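# The Drawer of Old Computers

Every family I know owns a computer it can neither use nor throw out. Ours lived in the hall closet for 14 years, under the board games, and moved with us twice. The movers charged by weight. I have chosen not to do the math.

What keeps these things in the closet is the photos. Somewhere in there, we tell ourselves, is the only copy of the beach trip, and the tax returns, and a novel. 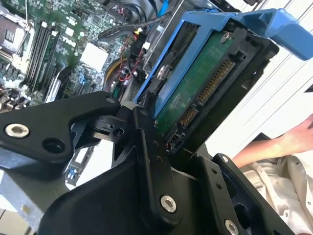 The novel was mine. It had 22 pages and a detective named Hakim, and for years I spoke of it as lost, the way people speak of Alexandria. Losing it was the best thing that ever happened to its reputation.

So last January I called a recovery shop in Titard that charges $49 to look and a good deal more to find. I wrote down everything I hoped to get back. My sister, asked for her list, wrote "nothing with my bangs in it."

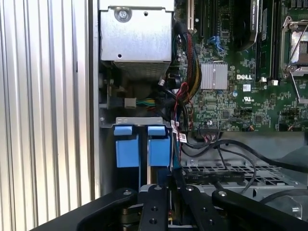
Lina Haddad told me that most customers cry at the counter, then never open the folder. They want to know the pictures exist. Looking at them is a separate hobby, she said, and few people take it up.

I nodded as though this applied to other people. Then I drove home from Titard with 2,000 photos on a stick the size of a gum wrapper and put it in the kitchen drawer with the dead batteries.
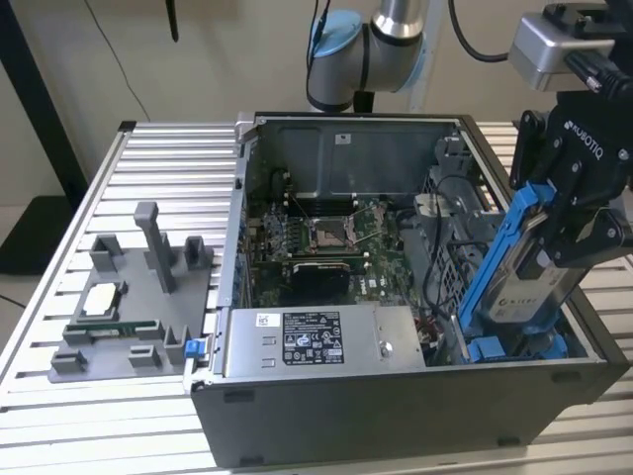
Should you keep everything? Keep what you would show a guest who hadn't asked, and make two copies of that. The rest can go, including all the pictures of the rental car's bumper.

I did look in the end, at one in the morning, with crackers. The beach trip was mostly sand. There was my uncle asleep in Kosodon, my uncle asleep on the ferry to Cirberg, and a long run of a birthday cake at which no child appears to have been present. 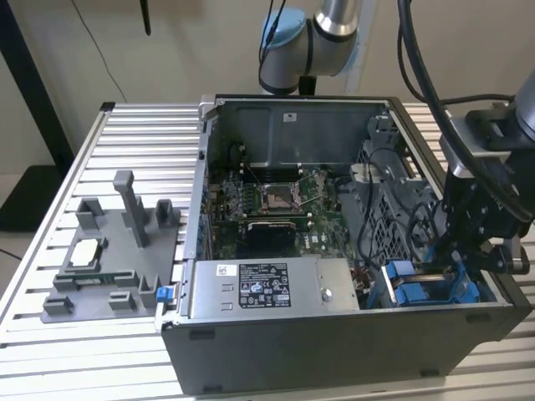

The novel opened too. Hakim lights a cigarette on page one and is still lighting it on page three. I've made two copies.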